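How do I get a scribble off a flat white wall without repainting the whole thing?

Posted in Walls, Floors & Regrets
Asked by hallway_gus

I rent in Mitby, ground floor, in a building that dates from 1891 and has the plumbing to prove it. The lease says the walls must be returned "as received," and the landlord takes a lively interest in that sentence. Move-out is in June.

There's a mark on the white wall behind my work table. A few thin curvy lines and one darker one that goes down and finishes in a little tail. I have no idea what made it. My nephew says it wasn't him in the tone of a person who has been coached.

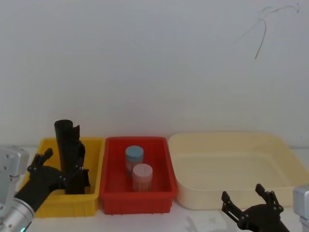

The mark is on the upper right part of the wall.

So far I have tried a damp cloth (nothing) and a dry cloth (less). The paint is flat, and when I rubbed a test spot in the closet it went shiny, so now I have a shiny closet as well. I have half a can of white in the basement but no label on it, and my experience with white is that it comes in more versions than the phone book. Is there a way to do this that doesn't end with me painting a whole wall for one squiggle?

Omar Hourani

Stop rubbing. Flat paint burnishes, as your closet has found out, and once it's shiny no amount of cleaning will bring it back.

First work out what the mark is. Touch a white vinyl eraser to the faintest line, very lightly. If it lifts, you have pencil, and you can carry on with the eraser and go have lunch. If it smears, it's wax or grease. Put one drop of dish soap in a bowl of warm water, wring the sponge until it's barely damp, and dab. If it does nothing at all, assume ink.

Ink is the annoying one. Rubbing alcohol on a cotton swab will move some ballpoints, but it will also move some latex paint, so test it low down behind furniture. Plain latex over ink doesn't work either. The ink comes up through it, sometimes the same evening and sometimes after you've told everyone how well it went. You need a stain-blocking primer first, applied with an artist's brush just along the lines. Let it dry fully, then dab your white over it with a small foam roller and feather the edges out.

About the can: stir it longer than you think you need to, paint a piece of card, let it dry overnight, and hold it against the wall in daylight. Wet paint tells you nothing. If it's off, cut a coin-sized chip from behind a switch plate and have it scanned. The paint counter at Urent did mine for 3 dollars and called it Drania White, a color I had never heard of and now own for life.

Before you start, clear whatever's under the wall. Primer spatters.
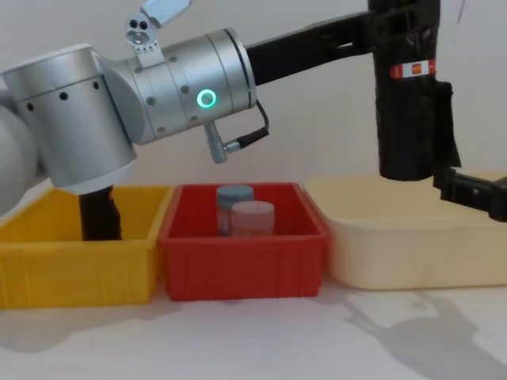 Left side of the table, with the yellow bin.

paintpot_marge

Everything Omar said, except I'd skip the touch-up if the light comes in sideways. Patches on flat paint show at 4 in the afternoon and at no other time, and that is when landlords visit. Paint corner to corner, one wall, one evening. It took me 40 minutes with a decent roller, plus a much longer period of looking for the tray. Dreßler makes a roller with a short nap that hardly spits at all. It costs more than it should.

Also, old houses. If any of that paint goes back a few decades, don't sand it until you've tested for lead.

dr_plaster

toothpaste

hallway_gus

Eraser took off the faint lines. The dark one didn't budge and didn't smear, so it's ink, and I've bought primer. I tried the toothpaste in the closet, which now smells of mint and is shinier.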